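Handgreifer Trodix im Test: Demos sammeln ohne Roboter

Zwei Wochen mit dem Trodix von Nandell. Idee dahinter: Mensch führt den Greifer, Policy lernt aus den Aufnahmen, der Arm kommt erst später dazu. 603 Demos aufgenommen, 190 davon rausgeworfen. Meist Tracking weg, manchmal meine Schuld.
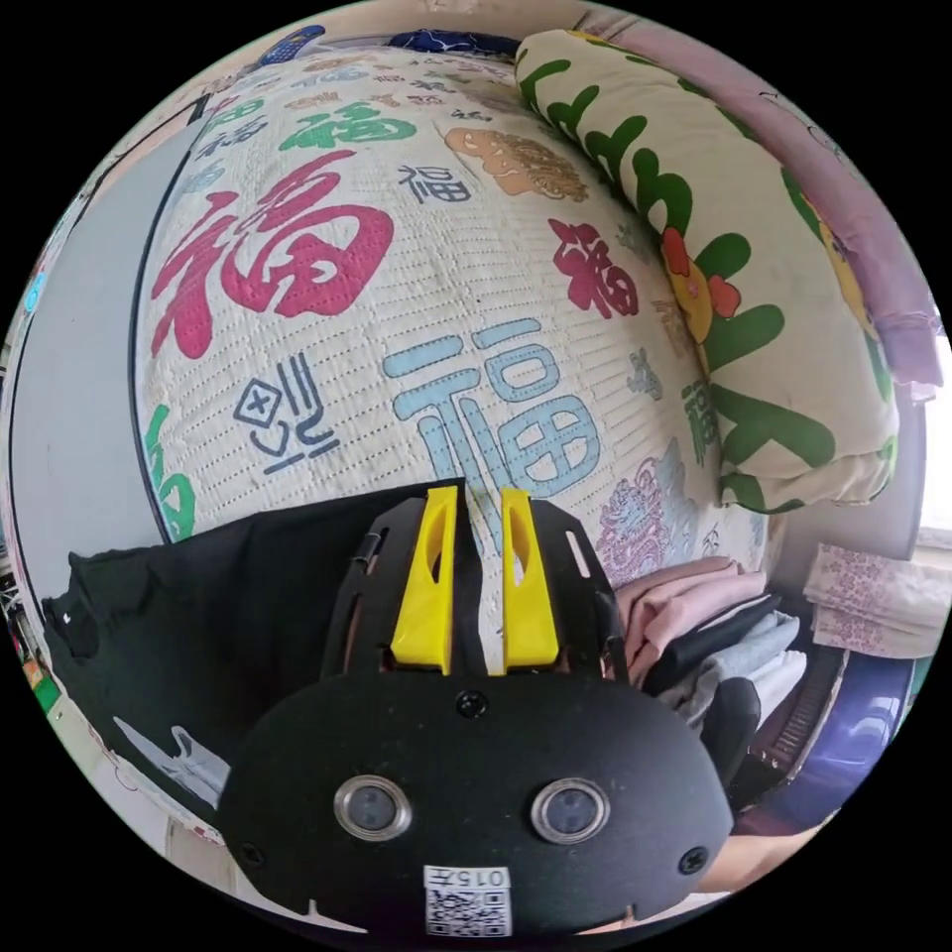 Linkes Gerät (015左) vor der Steppdecke, Finger parallel.

Gut: liegt ruhig in der Hand, gelbe Finger im Bild leicht zu segmentieren. Stoff greifen klappt, dicke Decken so lala. Nach einer Stunde zieht's im Handgelenk.

Schlecht: Kalibrierung dauert, Anleitung dünn, Export nach Vimuddale zweimal abgestürtzt. Training auf den restlichen Demos: Kleidung falten brauchbar, Decke nicht. Da fehlen wohl einfach Daten, mit 2.000 probier ichs im Februar nochmal.

Für Labore ok. 4 von 5 Sternen.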